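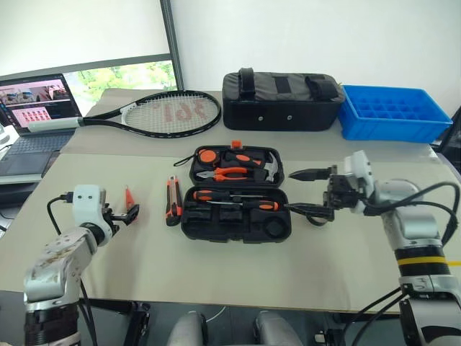 3 min read

Review: the Honero Carryall toolbox, after a winter and a bit

March 29, 2018

I own three toolboxes. The first is a red steel one that weighs as much as a small dog before you put anything in it. The second was free with a battery drill and has one hinge left. The third is the Honero Carryall, which I bought in October from the hardware store in Winon for $67, and which I have now used long enough to be rude about.

Honero makes the Carryall in black plastic and in no other colour. I'd have liked a choice, if only to find the thing under the stairs, but black hides the grease and I have stopped complaining to the cashier.

The lid

It opens all the way back and stays there. My steel box has a lid that stays up until you reach underneath it, at which point it remembers it is a guillotine. The Honero has never done this. The trade-off is that it wants a lot of bench behind it, so if you work on a shelf in a condo storage locker, measure first.

The tray

There is a lift-out tray, and it's the weak spot. It holds screwdrivers well enough. It also holds small fasteners, in the sense that a bathtub holds soup. Everything slides to one end the minute you pick the box up. I gave in and bought a separate Sketside compartment organizer for the screws and wall plugs, so add another $21 to the true price. The Sketside has removable dividers, and I have already removed two of them somewhere I can't find.

The latches

Two of them, chunky, and workable with gloves on. I tested this at minus a great deal in the driveway while replacing a licence plate bolt that had seized. The latches were the only part of that afternoon that went smoothly. One of them has since developed a squeak, and I have been told by other members of my household that it is audible from upstairs.

Capacity

The label promises room for "125 everyday tools," and I would like to meet whoever has 125 everyday tools. I keep a hammer, pliers, an adjustable wrench, a full set of Robertson drivers, a tape measure and the hex keys from every bookcase I have ever assembled, and there's room left over. A level won't fit unless it's the stubby kind. Neither will a caulking gun, except diagonally, with the lid up, which rather defeats the lid.

The competition

The obvious rival is the Chege Pro, which costs more and has wheels. I borrowed one for a weekend of hanging doors. The wheels are lovely on concrete and useless on gravel, stairs, snow, lawn and the inside of a hatchback. If your jobs are all in one parking garage, buy the Chege. It also has a better tray, which I say through my teeth.

Anyone looking at the $400 rolling chests at the far end of the same aisle should go home and have a coffee first.

Verdict

Good box, silly tray. I'd buy it again at $67, and I'd think about it at anything over that. The handle is comfortable and the hinges are still tight. Four stars, with the fifth held back until somebody at Honero tries carrying a handful of loose washers to the car.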